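# Readers wanted for a slow Moby-Dick group (and one paid note-taker)
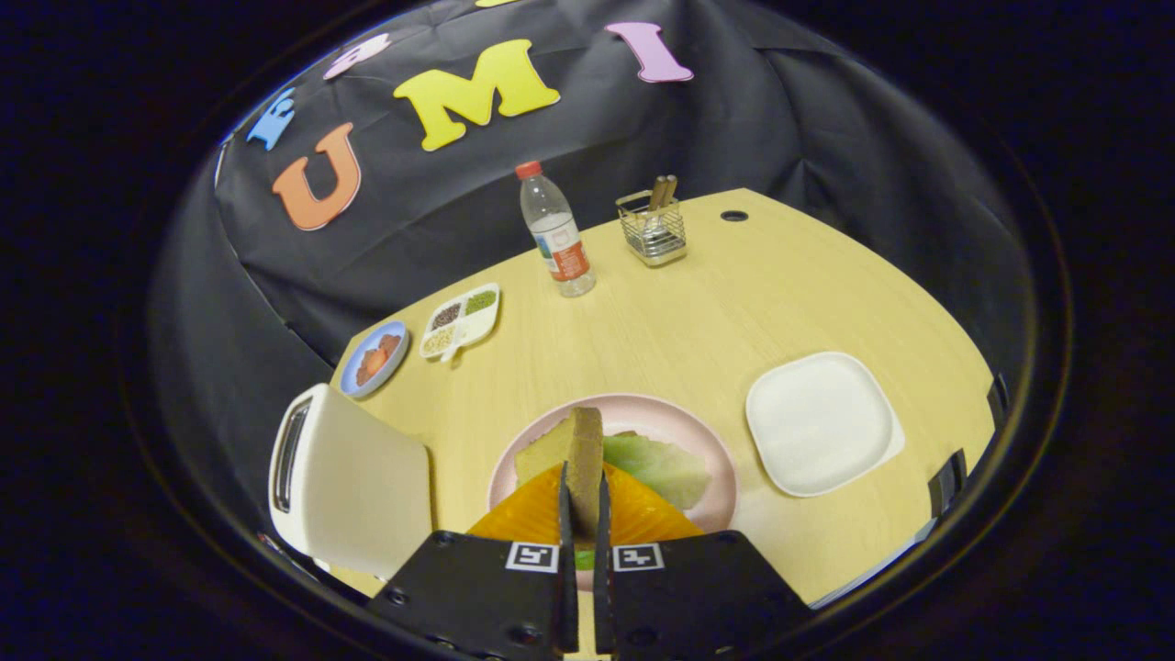

What does it cost to join? The reading group is free, and the only thing you have to buy or borrow is the book.

OK, so hello. I'm Olga Goicoechea, and I run Clustetti, which started as me and two friends arguing about Middlemarch in a kitchen and is now a reading project with a mailing list and a shelf of its own. Every year we take one big American or English novel and go through it at walking pace. Last time it was Bleak House. Next up is Moby-Dick, and I need people!

We start in March and we read 33 pages a week. I picked that number after trying a faster schedule with Bleak House and watching half the group fall behind by the time Krook went up in smoke. 33 pages is a couple of evenings, or one long bus ride if you're like me and read on the bus. Some weeks the chapters break in a silly place and we stop mid-whale. You get used to it.

## Who I'm looking for

I have room for 30 readers. You don't need a degree, and you don't need to have read Melville before (I'd love it if at least half of you hadn't). What I do need is people who will write back. The group runs mostly by email, with a meeting once a month, and it dies fast if everyone sits quietly waiting for somebody else to say the first thing about Queequeg.

I'd especially like to hear from:

- anyone who quit the book at the chapter on cetology and is still a bit mad about it
- people who have worked on boats, any kind
- readers whose first language isn't English - I grew up with Spanish at home, and I catch different things in Melville's sentences than my friends do
- teachers who have had to get a roomful of sixteen-year-olds through it
- readers who think Ahab is overrated. Please come, we have plenty of the other kind.

If you already know the book by heart, you're welcome too, but I'm going to ask you not to give away the ending in week two. Yes, lots of people know how it goes. Some don't, and I want them to get there on their own.

## What you'd be doing

Each week you read the pages and send a note to the list. It can be five lines. It can be a question, a passage you copied out because you liked the sound, or a complaint. I still think about a note I got during Bleak House that was just "Why is Esther lying to me?" and kept us going for eleven days.

Once a month we meet at the Kiken reading room, upstairs, and talk for two hours. If you live too far away, that's fine, you can do the whole thing by mail and I'll send you the notes from the meeting. Out-of-town readers have tended to write the longest letters anyway.

We've got three themes picked out to hang the talk on: who gets to tell the story (Ishmael sort of wanders off, have you noticed?), what the sermon is doing so early in the book, and how much of the humor is on purpose. I think nearly all of it is. My co-organizer thinks maybe a third. You'll be asked to take sides.

## The paid part

I also need one note-taker, and this one comes with money. The Shibata fund is giving us a flat $725 for the whole run, paid in two halves, the first when we begin and the second when we close the book. It's one payment for one person, so please don't apply as a pair.

The note-taker comes to every monthly meeting, writes up what was said in plain English, and pulls together the best of the weekly emails. I'd want something readable, two or three pages, in my inbox within a week. You don't have to agree with what people said, but you do have to get it down straight. I'm picky about quotations. If you quote Melville, quote him exactly, with the chapter number, because our editions don't match and page numbers drive everybody crazy.

You should be able to:

- write clearly and fairly fast
- listen to two people talking at once
- keep your own theory about the white whale out of the minutes (put it in your weekly note, where I'll enjoy it)

Experience with a student paper, a newsletter, or a church bulletin is plenty. I'm not going to ask for references, but I am going to ask for a sample.

## About the book itself

Any complete edition will do. No abridgments, please, I mean it. Trustness, the used book store, has set aside a box of paperbacks for us and you can ask for one at the desk by mentioning Clustetti. A few have somebody's college notes in the margins, and I'd fight you for those.

## How to sign up

For the reading group, write me a letter or a postcard with your name, how to reach you, and the last novel you didn't finish and where you stopped. I'm not judging! Mine is The Wings of the Dove, and I stopped on a train somewhere in Book Fourth.

For the note-taker job, send the same thing plus one page about any chapter of any novel written before 1900. Tell me what happens in it and one thing you'd want to argue about. Don't polish it to death.

Everything goes to Olga Goicoechea, Clustetti, P.O. Box 2217. Readers will be taken in the order I hear from them, and if we fill up I'll start a waiting list, which does move - people get new jobs, or babies, or they hit the chapter on rope. I'll pick the note-taker myself and let everyone who applied know either way.

July 18, 2007

P.S. Kiken has stairs and no elevator. If that's a problem, say so in your letter and I'll get us a room on the ground floor.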